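Handout 6: Working rules for fabric handling on the bench arm
Course notes, Hurotel lab module. Read before the February practical.

6.1 Scope
These rules cover towels and similar folded cloth handled by one arm at a table. They do not replace the cell risk assessment, kept in the Voncombe folder. Where the two differ, the risk assessment applies.

6.2 Contact with the cloth
Approach from above at no more than 70 mm/s over the last part of the move. Set the contact force limit before the first cycle and write it in the log. With a thick terry towel folded in layers, record which layer each finger is meant to enter. The fingers sink into the pile, so commanded height and true height differ. Do not correct this by raising the force limit. 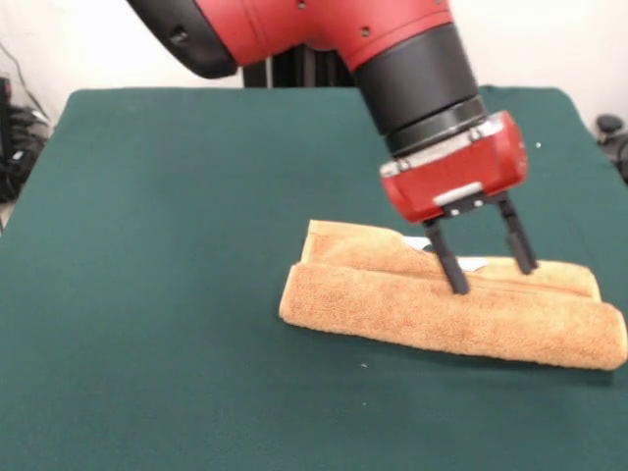 6.3 Work surface
Cover the table with a plain cloth in a color that contrasts with the item. Pull it flat before each session. Small creases are acceptable; a ridge that a fingertip can catch is not. Remove everything the task does not use. Cables stay off the table top.

6.4 Stopping and reaching in
No hand enters the reach of the arm while the drives are enabled. To reset a towel, stop the program, disable the drives, confirm the status light, then reach in. A program pause does not count as a stop. Groups lose marks for this every year.

6.5 Labels and loose strips
Treat any white strip on or between the folds as part of the item until it has been checked by hand with the drives off. If it is sewn in, note its position. If it is loose, remove it and restart the trial. Trials from before the check are kept but flagged.
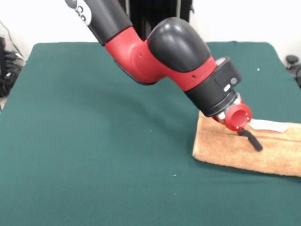 Solveig Halvorsen objects to the flagging rule in 6.5 and would discard such trials outright, on the grounds that a flag gets lost as soon as files are merged. The rule stands for this term. Put the flag in the file name as well as in the log.

6.6 Records
Each group submits 100 logged trials, failed grasps included. Number them in the order run. Do not renumber after deletions.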